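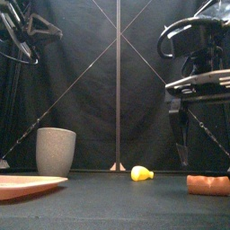 Hotutero 소개

Hotutero는 가정용 식기와 작은 주방 소품을 만들고 파는 회사입니다. 컵, 접시, 쟁반, 보관 용기를 주로 다루며, 현재 판매 중인 품목은 111종입니다. 본사와 작업장은 같은 건물에 있고 직원은 37명입니다.

회사는 Biljana Kneževič가 혼자 운영하던 그릇 가게에서 시작했습니다. 처음에는 다른 공방의 제품을 받아 팔았고, 손님들이 같은 크기의 컵을 낱개로 다시 살 수 있느냐고 자주 물어 와서 직접 제작을 시작했습니다. 첫 제품인 Ader 컵은 지금도 팔고 있습니다. 굽의 지름은 그대로이고 유약은 두 번 바뀌었습니다. 예전 유약을 찾는 분이 가끔 계시지만 원료 공급이 끊겨 다시 만들 계획은 없습니다.

작업장

제작은 성형, 건조, 초벌, 시유, 재벌 순서로 진행합니다. 가마는 두 기를 쓰며, 큰 가마에는 한 번에 컵이 80개 정도 들어갑니다. 작은 가마는 시험 소성과 수리품에 씁니다. 작업장 책임자는 Stavros Kelmendi입니다. 입사한 지 11년이 되었고 그전에는 타일 공장에서 유약 배합을 맡았습니다.

색은 한 해에 한 번 정합니다. 9월에 다음 해 색 견본을 굽고, 식탁에 놓아 본 뒤 음식과 함께 두었을 때 튀는 색은 뺍니다. 분홍 계열은 소성 온도에 따라 차이가 커서 같은 주문 안에서는 되도록 같은 가마에서 나온 것으로 맞춰 보냅니다. 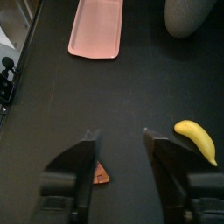

분홍색 쟁반과 노란 바나나

쟁반과 보관 용기

쟁반류는 Begović 공장에 맡겨 생산합니다. 도면과 색은 저희가 정하고, 검수는 본사에서 합니다. 바닥이 휘었거나 테두리에 흠이 있는 제품은 판매하지 않고 돌려보냅니다. 보관 용기는 Flesness라는 이름으로 따로 나오며 뚜껑만 구입하실 수도 있습니다. 구형 뚜껑은 신형 용기에 맞지 않으니 주문 전에 바닥의 표시를 확인해 주십시오.

수리와 교환

이가 나간 컵은 상태에 따라 수리해 드립니다. 금이 바닥까지 간 경우에는 수리하지 않습니다. 배송 중 파손된 제품은 받으신 상자를 버리지 말고 연락해 주시면 새 제품으로 교환해 드립니다. 단종된 색은 가장 가까운 색으로 바꾸거나 환불해 드립니다.

방문과 거래 문의

1층 매장은 누구나 이용하실 수 있습니다. 작업장 견학은 예약한 경우에만 가능하며, 가마를 여는 날에는 받지 않습니다. 식당과 숙박업소의 대량 주문은 매장이 아니라 영업 담당에게 문의해 주십시오. 로고를 넣는 주문은 컵과 접시만 받고 있습니다.

최종 수정일: 2026년 7월 27일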